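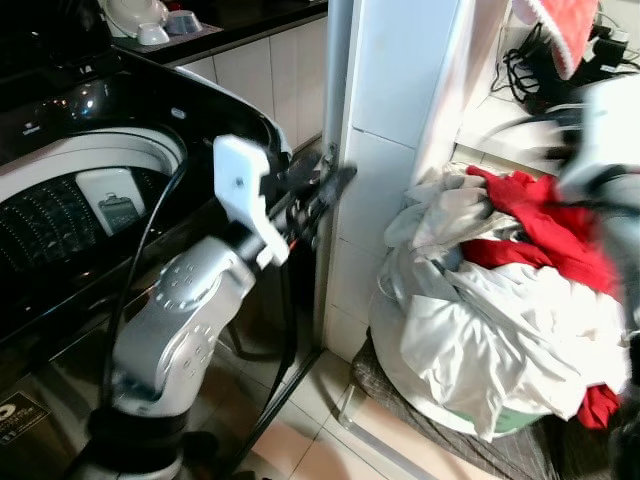

Riseta arm with the black gripper, beside a top-loading washer and a basin of laundry.

Riseta Laundry Kit for School Robot Clubs

Last updated: Nov 29, 2019

The Riseta kit is made for clubs and classes who want to give their students one real household job to work on. The job is laundry: take a piece of cloth, carry it, put it down in the right place. It sounds small, but for most teams it fills the whole season.

The kit is also accepted in the Virulia student competition, home task group. Please read the rules of your own region before you order, they are not the same everywhere.

What is in the box
- Arm with base joint and wrist bracket
- Black gripper, with 2 spare fingers
- Cenulon control board and its cables
- Printed workbook with 9 lessons

The washer, the basin and the clothes are not included. Any top-loading machine with a wide opening is good for the lessons.

For which students
We advise the kit from the age of fourteen. The first lessons need no programming, the students move the arm by hand and save the positions. From the fourth lesson they write short programs. The camera at the wrist comes in after that, and this is the part where the teams begin to have different ideas. 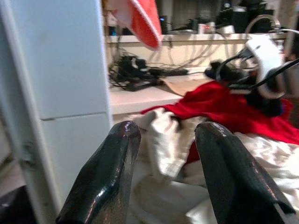

View from the wrist camera: gripper fingers over white and red cloth.

Choose cloth in strong colors for the first camera lessons. Red on white is a good pair. White on white is much harder and we keep it for the end of the workbook.

Care
The fingers are rated for 1,000 closings before inspection. Scratches on the surface do not matter. If a tip is bent, change the finger. Keep cables away from the elbow when the arm turns.

Orders
Schools can order through Mamani, our partner for education. Orders for the spring term should arrive before the end of January.

Print this page
E-mail this page

Comments

clubroom4: Is it possible to buy the fingers alone? We have bent one already.

teach_and_build: We are at lesson six. Socks are the worst, T-shirts go nearly always well.

mv_parent: Does the workbook exist in Spanish?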